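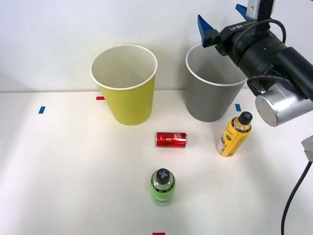
Home | Guides | Tickets | Status | Contact

Ticket 562: Hotline reports saved without a location
Status: Closed
Opened by: Drastalholm intake desk

Callers to the labor trafficking hotline are asked where they are working. The intake worker types the answer into the Location box in Hano and saves the report. Since the May form update, some reports open again with that box blank. The rest of the report is fine. Caseworkers can't refer a worker to a local shelter or legal aid office without a location, so this was marked urgent.

Checked first:
- Browser cache cleared on two desks. No change.
- Same report entered by a supervisor. Location saved.
- Same report entered by an intake worker with the caller set to "anonymous." Location blank.
- Same again with a named caller. Location saved.

So it only happens on anonymous reports entered from an intake account. Supervisor accounts skip the privacy filter, which explains the second result.

4 comments

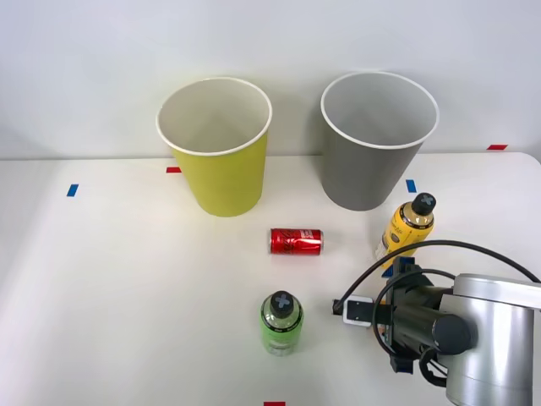
Nam-gil Jang
Case Systems Support, Stilgate
25 Feb 2025

The privacy filter is meant to strip the caller's home address when a report is anonymous. The form update moved Home Address and Location into one group called Place, and the filter now clears the whole group. Nothing was wrong with how the desk entered the reports.

I split the group again on the Min test server and entered four anonymous reports from an intake account. All kept their location and none kept a home address. Byung-chul Yoo repeated the test from the Drastalholm side with the same result, and the change went to the live system after the night shift handed over.

Old reports: 122 were saved with no location. The text is still in the audit log, which only supervisors can open. Byung-chul is copying the locations back by hand, farm and fishing cases first. Please don't edit those reports until he has marked them "restored," or the log entry gets overwritten.

If a new report still comes up blank, log out of Hano and back in before trying again. An old session keeps the old filter. If that doesn't help, reply here with the report number only. Do not paste caller details into the ticket.

Shared 4 times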